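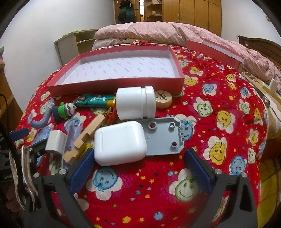
Plorodora: effect of start-state clutter on grasps learned from a hand-held gripper

Final-year project report, Cladden School of Engineering

Print | E-mail this page

Summary

The Plorodora project collects grasping demonstrations with a hand-held gripper and uses them to train a policy for a fixed arm. Earlier student work at Cladden recorded one object at a time on a cleared surface. This report compares that method with recordings made among other household objects on soft furnishings. The same number of demonstrations was recorded under both conditions and the two resulting policies were tested on the same arm, with the same set of start layouts. The policy trained on cluttered recordings picked the target in five of eight trials. The policy trained on cleared recordings picked it in two of eight. The sample is small and the result should be read with the limits given in section 5.

1. Background

A hand-held gripper lets a person record a grasp without a robot present. The operator squeezes the handle, the fingers close, and a camera on the tool records the view that the robot will later have from its wrist. The position of the tool is worked out afterwards from the video. No arm has to be carried to the recording site, so recordings can be made in bedrooms, kitchens and hallways.

The cleared-surface method was chosen in the earlier work for practical reasons. Labelling was simple and the target was never hidden. The drawback was found when the policy was run in a furnished room: it moved well towards an isolated object but slowed or stopped when a second object was close to the target. The report on that work put this down to lighting. We thought the training layouts were a more likely cause, and this project was set up to check.

2. Equipment

All recordings used the Hoketti two-finger tool, which is printed in black plastic and has dark blue pads fitted to the inner faces of the fingers. The finger struts are open, which keeps the weight down and leaves more of the surface visible through the tool. Joints are pinned. The pins were checked for play before every session, as a loose joint changes the closed position of the pads and makes the recorded finger width unreliable.

The arm used for testing carries the same fingers and pads on a powered base. Camera height above the pads was set with the same spacer on both tools. We did not change the lens or the exposure settings between conditions.

Tool position was recovered with Ueda, the tracking package used elsewhere in the department. Ueda needs fixed detail in the view to hold its position. Plain sheets and bare table tops gave poor tracks in our first attempts. Printed bedspreads, furniture edges and door panels gave much better ones. A side effect is that the cleared recordings had to be made on patterned cloth as well, so surface pattern was the same for both conditions and does not explain the difference between them.

3. Method

3.1 Targets

Targets were small rigid items that could be held between the pads without damage: earbud cases, plastic bottles lying on their sides, tubes, game pieces and wooden blocks. Flat items such as plastic covers were kept as background only. A thin cover lying on a soft bed cannot be gripped from above with these fingers, and attempts to do so pushed it into the bedding.

3.2 Cleared condition

The target was placed alone and the operator approached from a standing position, closed the fingers, lifted, and set the object down to one side. There were 45 demonstrations in this condition.

3.3 Cluttered condition

The target was placed in a loose group of other objects, touching at least one of them. Objects were tipped out of a shallow box and left as they fell, apart from anything that rolled off the bed. The box was left in view behind the group. We had intended to remove it, but Ueda used its edges and the tracks were better with it left in place. There were again 45 demonstrations.

The operator was told to pick the target without first moving its neighbours. If a neighbour was pushed during the approach, the recording was kept. If a neighbour was lifted together with the target, it was thrown away and repeated.

3.4 Training

Both policies used the same network, the same image size and the same number of training steps. Each was trained once. Finger width and tool motion were predicted together. No simulated data was added.

3.5 Testing

Eight start layouts were set up in a room not used for recording. Each layout was photographed from above so that it could be rebuilt for the second policy. A trial was counted as a success if the target was lifted clear of the surface and still held when the arm stopped. The order of the two policies was swapped between layouts.

4. Results

The cluttered policy succeeded in 5 of 8 layouts and the cleared policy in 2 of 8. Both of the layouts solved by the cleared policy were also solved by the other one. In both, the target stood a little apart from the rest of the group.

Failures of the cleared policy were mostly failures to commit. The arm came down to a point above the group, made small sideways movements and did not close. In one layout it closed on the gap between a bottle and a block and lifted neither. The cluttered policy always closed. Where it failed, the cause was the grip itself: one pad landed on a neighbouring object, the fingers could not close fully, and the target slipped out during the lift.

Glossy objects were harder for both policies. A white case on a busy print reflects its surroundings and its outline is hard to follow near the pads. Bottles lying on their sides were the easiest targets when the arm approached across the body, and difficult when it approached along it.

The soft surface had an effect we had not planned for. Bedding sinks under the fingertips, so an approach that is slightly too low still works. On a desk the same approach would stop the arm. We made one short check on a hard table top and the cluttered policy touched down before closing. This was not counted as a trial.

5. Limits

Eight layouts are too few to give a useful error range. Each policy was trained once, and a second training run might shift either score. All recordings were made by one operator, whose habit of approaching from the right is visible in the motion of both policies. Clutter was not measured in any formal way, and we cannot say how close or how dense a group has to be before the cleared policy stops working.

6. Further work

The next step is to mix the two sets in different shares while keeping the total fixed. Recordings on hard surfaces should be added before any kitchen tests. A narrower fingertip for the Hoketti tool has been drawn but not printed; it should reduce the number of cases where a pad lands on a neighbour.

Contact: Plorodora project office, Cladden School of Engineering | © Cladden School of Engineering | Back to top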